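Laundry, again

Ok quick one because I have to be out the door by 10 and there's still a pile on the bed.

So the brown pants. I bought two pairs of the same ones back in January, which seemed smart at the time, and now every wash day I'm folding brown pants. They're a pain. Stiff, and the hems never want to line up. Fold them down the middle and one leg creeps out past the other. Fold again, worse.

Li-hua Yu folds hers in thirds and stands them up in the drawer like files. I tried it. Mine fell over. I think you need a fuller drawer or maybe softer pants.

What I do now: lay them flat on the quilt, smooth out the legs with the side of my hand, match the seams (not the hems, the seams! took me way too long to figure that out), then fold in half and in half again. Done. Creases still there but who's looking. 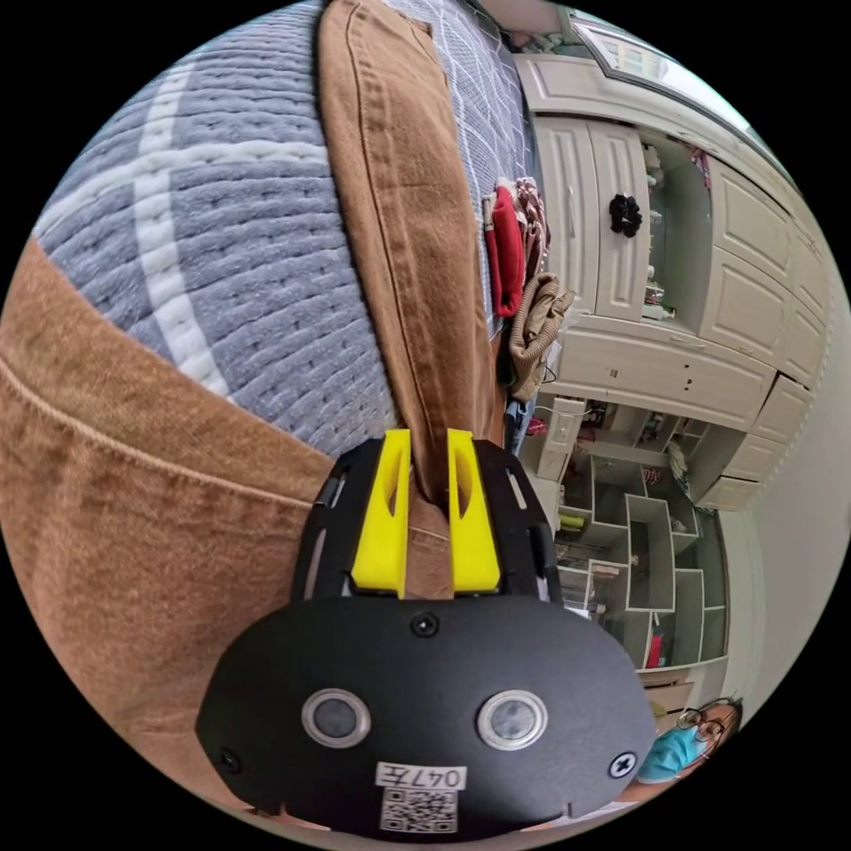
Also I've stopped folding on the kitchen table. Too slippery, everything slides, and there's always a crumb. The quilt grabs the fabric a little so it stays where you put it. Plus if I dump the clean stuff on the bed I have to deal with it before I can sleep. Mostly works. Last week I slept next to a heap of towels, so, mostly.

Tshirts I don't care about anymore. Rolled, shoved in. Socks get matched if the other one shows up in the first 2 minutes, otherwise they go in the bag with the rest of the singles. The bag is getting big. Hiu-tung says throw it out. No. The minute I do that all the other halves will turn up.

Things still to do:
sheets
the sweater that says hand wash (it's been waiting a while)
fix the drawer that sticks
find 12 hangers that match, or just give up on matching

Probly give up.

Somebody asked in the comments about ironing. I don't. I hang the nice shirts in the bathroom while I shower and pull on the collar a bit. Good enough for work.

Ok really have to go, shoes are somewhere. Will do the closet shelf next time if I get to it, theres a lot up there.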